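Drovidberg junior hockey, skills programme: progress to May

We have spent 300 of the 500 allotted for ice time, and 27 of the 31 players are still attending. I would not read much into that yet. Lundov's coaches report quicker skating across the group, but they timed it themselves and Arkell's figures show no change.
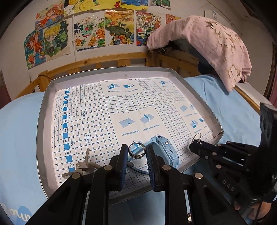 Tray lined with blue grid paper.

Nørgaard wants to add a second goalie session. I'd hold that money back until we have one set of timings everyone accepts. The autumn rink booking is still unsigned.

Liis Kairys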